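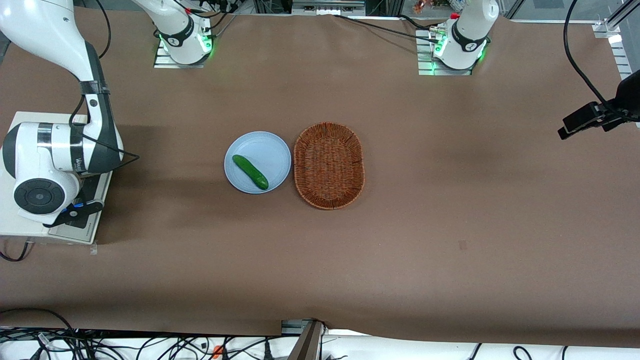
Renata Tapia
I don't agree that salting is necessary. I make cucumber pickles every year and I never salted them first, only washed and into the jar with the brine. They stay firm if the cucumbers are fresh.

dalal_kh
Renata, are yours the small ones for pickling? I think the original question was for the long salad type, which has more water inside. For those I always salt the slices for two hours and then rinse. Without it, the vinegar becomes weak after one week and the taste is flat.

Renata Tapia
Mine are the small ones, yes. I did not notice he wrote salad cucumbers. But then my answer would be: do not pickle them. Eat them with yogurt and dill.

tetarlow74
Sorry, I should explain better. I have a small garden behind the house and this was the first year I planted cucumbers. The seed packet was from Grollmont and the variety is called Lirico. It says "for slicing," but the plants gave much more than we can eat in salads, and my neighbors already close the door when they see me coming. So I want to put them in jars. My first four jars were a disappointment. The slices became soft in the middle and the liquid was cloudy after some days. I used white vinegar, water, sugar, mustard seed and a little salt. I cut everything quite thick, maybe like my finger.

dalal_kh
Thick like a finger is too much for this type. Try half of that. And please look at the blossom end, which is the end opposite to the stem. You must cut a thin piece from there and throw it away. My mother taught me this and later I read the same in a book. There is something in that end that makes the pickle soft.

B. Ibarra
Dalal is correct about the blossom end. They are enzymes. Many people cut only the stem side, since it looks ugly, and leave the other one.

About cloudy liquid, I would ask which salt you used. Table salt often contains an additive so it doesn't stick together, and this makes the brine cloudy. It is not dangerous, but it looks bad. However, if the jars also smell strange, or the lid is pushed up, please don't taste them.

tetarlow74
It was normal table salt. The smell was fine, the lids also. I did not cut the blossom end on any of them, so now I know.

Thirumalai F.
I will disagree with almost everybody here. For slicing cucumbers, forget the long storage. Make refrigerator pickles: slice thin, salt for 30 minutes, pour the hot brine, cool, close, and eat within two or three weeks. When you process the jars in boiling water, this variety will always be softer than you want. I grew Lirico for two seasons and I also tried the other one, Daza, which has thicker skin. Daza survived the hot water better, but the taste was a little bitter for my family.

Renata Tapia
Three weeks doesn't help a person who has so many cucumbers. Where would he put them all? In my refrigerator there is space for two jars, if I take out the milk.

Thirumalai F.
Then relish. Chop small, salt, squeeze well with a cloth, cook with onion and vinegar. In a relish, softness is not a problem. But he must follow a tested recipe and not reduce the vinegar.

dalal_kh
I like the relish idea. Still, I would do one batch of slices again with the blossom end cut and pickling salt, so he can compare.

tetarlow74
Thank you all. I will make one batch of thin slices for the refrigerator and one of relish. Renata, we had the yogurt and dill yesterday, and my wife asked for more garlic.

Renata Tapia
Your wife is right. One clove for each cucumber, and crush it with the salt before you mix it.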